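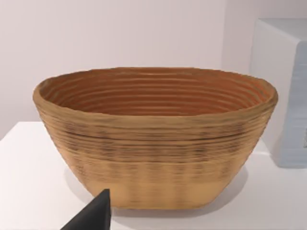
Skotaner 5, paquete de simulación para manipulación con dos brazos. Análisis tras un mes de uso

Veredicto breve: el motor de contactos es correcto, el catálogo de objetos es desigual y la gestión de fallos de agarre tiene un defecto que impide recomendar el paquete para validar funciones de seguridad. Quien solo necesite generar trayectorias puede saltarse la parte central.

Lo que se instala

El paquete incluye el simulador, un editor de escenas y una biblioteca de objetos domésticos. Lo hemos usado con el controlador Nudia, que es el que tenemos en las celdas reales, y con una tarea sencilla de mesa: recoger objetos y depositarlos dentro de una cesta ovalada. La instalación no dio problemas. La documentación es completa en lo que toca a cinemática y muy escasa en lo que toca a códigos de error.

Geometría y texturas

La cesta es un buen caso de prueba porque el borde es grueso y ondula un poco en altura. En la malla visual las espiras se distinguen bien en la pared interior y pierden definición hacia la base exterior. La malla de colisión es otra cosa: de fábrica viene como envolvente convexa, es decir, maciza. Cualquier objeto que se suelte encima queda apoyado sobre una tapa invisible. Hay que activar a mano la descomposición convexa y subir el número de piezas hasta que el hueco quede libre. Conviene comprobarlo antes de empezar, porque el editor no avisa.

Con la descomposición activada, un dedo que baje pegado a la pared exterior puede quedar bajo el vuelo de la cesta, que se ensancha desde la base hasta el borde. Al subir, la arrastra. El simulador lo reproduce de forma creíble.

El fallo

Lanzamos 1747 episodios sin supervisión. Al revisar los registros, Humaira Niazi detectó una serie en la que la pinza perdía el objeto durante el traslado y el episodio continuaba hasta el final con estado correcto. El brazo completaba el recorrido, abría los dedos sobre la cesta y volvía a reposo. El objeto seguía en la mesa o había caído fuera de ella.

La causa está en el indicador de agarre. Skotaner lo calcula una sola vez, al cerrar la pinza, y lo mantiene hasta la orden de apertura. Si el contacto se pierde entre medias, el indicador no cambia. Nudia lo lee, lo da por bueno y no dispara la parada.
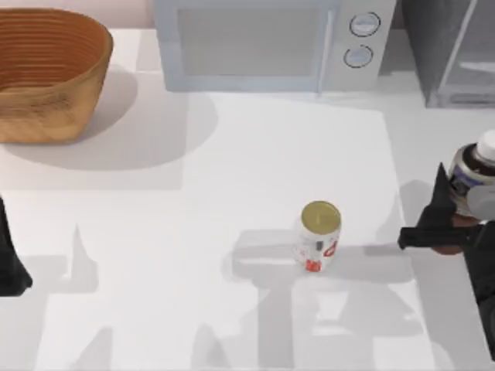 Los objetos altos con el centro de masas por debajo del punto de agarre son los más propensos. Una botella sujeta por encima de su centro e inclinada gira entre los dedos en cuanto el brazo acelera, y el deslizamiento puede acabar en caída. Con latas el problema apareció menos, siempre que el cierre se hiciera a media altura.

Hay un segundo efecto, más serio. Mientras el indicador sigue activo, el volumen del objeto se suma al del brazo para calcular la distancia de separación con el otro. Si el objeto ya no está, ese volumen fantasma provoca paradas sin motivo. Y el objeto caído, que sigue marcado como sujeto, deja de contar como obstáculo: el segundo brazo puede planificar una trayectoria que lo atraviese. Lo reprodujimos en 10 repeticiones consecutivas con la misma semilla.

En una celda real esto equivale a un envase tirado en la zona de trabajo que el planificador considera inexistente.

Solución provisional

Naveed Talpur escribió una comprobación externa que lee la fuerza normal en ambos dedos en cada paso de simulación. Si cae por debajo del umbral durante más de 2 pasos seguidos, fuerza el indicador a falso y devuelve el objeto a la lista de obstáculos. Funciona, con dos salvedades: ralentiza la ejecución y exige ajustar el umbral por objeto, ya que con envases ligeros un valor único da falsas alarmas.

Respuesta del fabricante

Fasar, que desarrolla el paquete, confirmó el comportamiento y lo describió como una decisión de diseño para ahorrar cálculo. Nos remitieron a una opción llamada seguimiento continuo, que no figura en el manual. La probamos. Corrige el indicador, pero la lista de obstáculos sigue sin actualizarse. La incidencia estaba abierta al cerrar este texto.

Comparación

Dunleavy, que usamos hasta enero, recalcula el agarre en cada paso y aborta el episodio al perderlo. A cambio, su modelo de fricción es más pobre y las botellas apenas giran en la pinza, con lo que el fallo rara vez llega a darse. Para estudiar deslizamientos prefiero Skotaner con la comprobación externa. Para validar paradas seguimos con Dunleavy.

Valoración

Contactos y fricción: bien.
Biblioteca de objetos: suficiente, revisando las mallas de colisión una por una.
Documentación: insuficiente.
Gestión de fallos: no apta para validación de seguridad en la versión probada.

Si ya se han generado datos con este paquete, recomiendo volver a pasar los registros comparando la posición final del objeto con el interior de la cesta, sin fiarse del estado del episodio.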